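Can a machine do the chores yet?

I have been trying to answer this for myself since January, when I was asked for the third time in a month whether I'd have a robot doing my washing up by now.
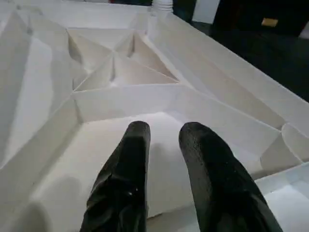 My short answer is no, with a few exceptions. The longer answer depends on which chore you mean, and on what you would count as doing it.

Take picking things out of a tray. In a workshop this is half of what people do all day. You reach into a compartment, get hold of a part, lift it out and put it somewhere else. A two-fingered gripper can do that very well if the tray is flat, the part is always the same way up and the light doesn't change. Change any of those and it gets harder quickly. Sloped walls are a nuisance. A person's fingers slide down a slope and come to rest against the part without any thought. A gripper with stiff fingers has to be told where the slope is, or work it out, and if it gets it wrong by a little it presses on the tray instead.

Plain white is a nuisance too. Where one white surface meets another there is only a bit of shading to go on, and a camera close to the work has less of it to look at than you would think. My own eyes aren't much better at it, but I can move my head and I can feel when I've touched something.

I spent a morning at Meesuk, who do packing and small assembly, watching one of their people fill cartons. She got through 200 of them before her tea break. The arm at the next bench was doing the same job with the same cartons and managed 21. The staff weren't bothered by this. The arm is there for the evening, when the building is shut, and they told me they would be pleased if it got through 800 between closing and the morning without anyone being called in. It hadn't done that yet. Most of its stops were for small things, such as a carton flap that had sprung back up.

Vidon, where I used to work, tried something similar with an older machine and gave up after one summer. The machine was fine. The trouble was that the parts came in from three suppliers in three sorts of packing, and somebody had to stand there and unpack them before the arm could start. By then that person might as well have done the job.

At home it is worse, as a house has no fixed places for anything. I've lived in mine for 20 years and I still couldn't give you a list of what is on the kitchen worktop at any given moment. The floor vacuum copes by ignoring everything above ankle height. The dishwasher copes by making me do the loading. Both are good machines and I wouldn't be without either, but in each case the awkward part has been left to me.

Where I have changed my mind is on putting things away. A year ago I'd have said it was hopeless. I've now seen an arm running the Distix software take mixed items off a bench and put them into the right sections of a divided tray, slowly, with one item dropped and picked up again. It took longer than I would have, and I'd still call it useful. If I could leave it to get on with that while I was out, I wouldn't mind how long it took.

Folding clothes, I'm less sure. I have only seen towels done, and towels are the easy ones.

I'm going to Stondetti next to look at their drawer sorting, and I've asked if I can bring a box of odds and ends from my own shed. They said yes, provided there is nothing oily in it, so I need to go through it first and wipe a few things down.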